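Will a robot do my dishes yet? A progress report

Wednesday, December 18, 2024

Every December I ask the same question, usually with my sleeves wet. My sister-in-law's family has just left, the sink is full, and I would like to know where my robot is. I was promised one. Some cartoon or other promised it when I was seven, and I have been patient.

For the record, I own two household robots already. The first is a vacuum, a Dorneo, which cost me $374 and lives under the hall bench. It is good at carpet. It is bad at socks, phone chargers, the fringe on the rug my mother gave us and the concept of a closed door. Before I can run it I have to pick everything up off the floor, so on a typical Saturday I do the hard part of the cleaning and then the robot does a lap of honor.

The second is the dishwasher, and I will fight anyone who says a dishwasher isn't a robot. It has been doing a chore by itself in my kitchen for eleven years. What it can't do is the part before and the part after. Somebody has to carry the plates over, scrape off the noodles, and fit the big bowl in at that one angle. Later, somebody has to take it all out again. I have a teenager for this, in theory.

So the gap is hands. We've had machines that wash, dry, spin, mow and suck for ages. The missing piece is something that picks up a thing it didn't expect and puts it where it goes.

I asked my friend Rommel Villanueva about this, as he has spent his working life around arms at a packaging plant in Rotstead. The arms there are magnificent, he says. One of them closes cartons all day and all night and has done 2,000 in a shift. Then someone changed the tape supplier, the flaps sat a hair differently, and the line was down until lunch. "It's the best employee I have," he told me, "provided nothing ever happens."

My house is a place where things happen. The mug I left on the counter this morning has moved to the piano. The scissors have not been in the scissor drawer since January. A plant robot gets the same carton from the same spot, and mine would get a wet sponge inside a shoe.

The people working on this know it, of course, and their answer is to practice on small, silly stuff. Pick up this block. Put it next to that block. Now move the mug. I used to laugh at these setups. Then I tried to write down how I pick up a mug, for a person who had never had fingers, and gave up at the handle.

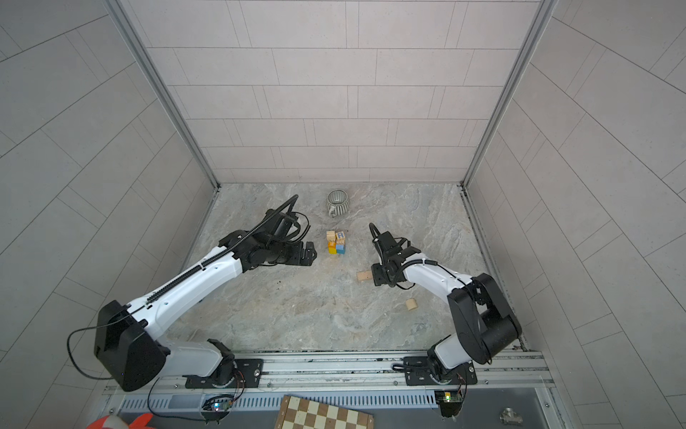
Two arms, four blocks and a mug. My kitchen on a good day, with nicer tile.

Four blocks in a square looks like nothing much, and my nephew could manage it before he could say his own name. But think about what tidying is. You find the thing, you work out which way up it is, you get hold of it without knocking over its neighbor, and you let go at the right moment. A mug lying on its side is a different job from a mug standing up. Two hands have to agree on who is doing what, and my husband and I still can't do that with a fitted sheet.

Tatiana Sokol, who reads this blog mainly to correct it, wrote to say I should stop asking about dishes and ask about laundry, and that folding is where the money is going. She may be right. I have seen the folding videos. The towels come out lovely. I have also noticed the little "8x speed" in the corner, and I did the math on our Sunday pile and got to Tuesday.

My verdict for this year, then. Shop floor: yes, if you hold everything still. Floors: yes, if you tidy first. Dishes: the middle third. Laundry: bring a book. Anything involving the drawer under the microwave: not in my lifetime.

I'll check again next December. The big bowl is soaking.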